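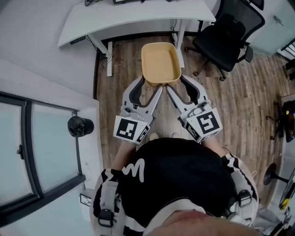 Figure 1. Tray at floor level, with a white desk behind.

Unit 6: Trays, Floors and Desks
Handout for students of Workplace Organisation, Miranda College of Further Studies
Module leader: Gervásio Cavalcanti

Purpose of the unit

This unit deals with the shallow tray as an item of everyday workplace equipment, and with the two surfaces on which it is most often found: the floor and the desk. Students should read the handout before the practical session in February and bring a printed copy with them. The reading from Unit 5 on shelving is assumed.

1. The shallow tray

A tray differs from a box chiefly in the height of its sides. The contents can be seen and reached without lifting or tipping anything, and a person standing over the tray can check it at a glance. The tray in Figure 1 is of the usual pattern: rectangular, with rounded corners, in tan plastic, and empty. Rounded corners are easier to wipe out than square ones and are preferred for any tray that will hold loose items.

The limits of the tray should also be understood. Low sides give little protection when the tray is carried, and a tray loaded above its rim cannot be stacked. For the purposes of this module, a tray is considered full when its contents reach the rim at any point.

Colour is a matter of local policy. The College uses the Trolidetti scheme, in which a plain tray of any single colour is treated as unassigned until a label has been fixed to one of the short sides. Unlabelled trays may be used by any student but must be emptied at the end of the session.

2. Placing a tray on the floor

Floor placement is acceptable for sorting work and for short periods only. The following rules apply in all College rooms.

A tray on the floor must be in front of the person using it and never behind.

The route from the door to the nearest desk must remain open. In the practical room the width to be kept clear is 815 mm, measured from the edge of the tray to the nearest furniture.

On plank flooring, such as the wood-look laminate in Figure 1, trays are to be lifted and set down. Grit caught beneath a plastic base will mark the surface if the tray is pushed over any distance. Small adjustments at the rim are permitted.

Footwear must be flat and closed. Straps and cords on clothing or equipment should be fastened before work begins — a hanging end can catch on the rim when the wearer leans forward.

3. Moving a tray from floor to desk

Before lifting, the student should look at the place where the tray is to go. Clear the desktop first. The tray is then taken by its two short sides, with the knees bent, and brought close to the body before standing. Trays in the practical session will not be loaded beyond 2 kg, and students who would prefer not to lift from floor level may work from the low bench instead.

The front edge of the desk deserves attention. Where it is curved, as in Figure 1, a rectangular tray will not sit flush along its length, and one corner may project further than expected. Set the tray well back and check both front corners before letting go.

4. Cables

Cables are the most common fault recorded in room inspections. Figure 1 shows two situations that students will meet often: a bundle of black cables hanging beneath the desk near one leg, and a tangle of dark wires on the desktop. The first should be gathered and fixed to the underside or the leg. The second takes up space that a tray might need, and should be sorted before anything is placed on the desk. Cleltik ties are available from the stores counter; adhesive tape is not to be used on College furniture.

No cable should be unplugged without the permission of the member of staff in charge of the room.

5. Preparation and assessment

Students should choose one desk at home or at work and write a short account of what is kept on it, under it and on the floor beside it. The account should state which items could be moved to a tray and where that tray would stand. Sketches are welcome but will not be marked.

The practical session is assessed on a pass or fail basis, and the pass mark for the written account is 70 per cent. Accounts are to be handed in at the start of the session or sent in advance through the Zuveo page for this module.

Questions about this unit should be addressed to Gervásio Cavalcanti at the module office.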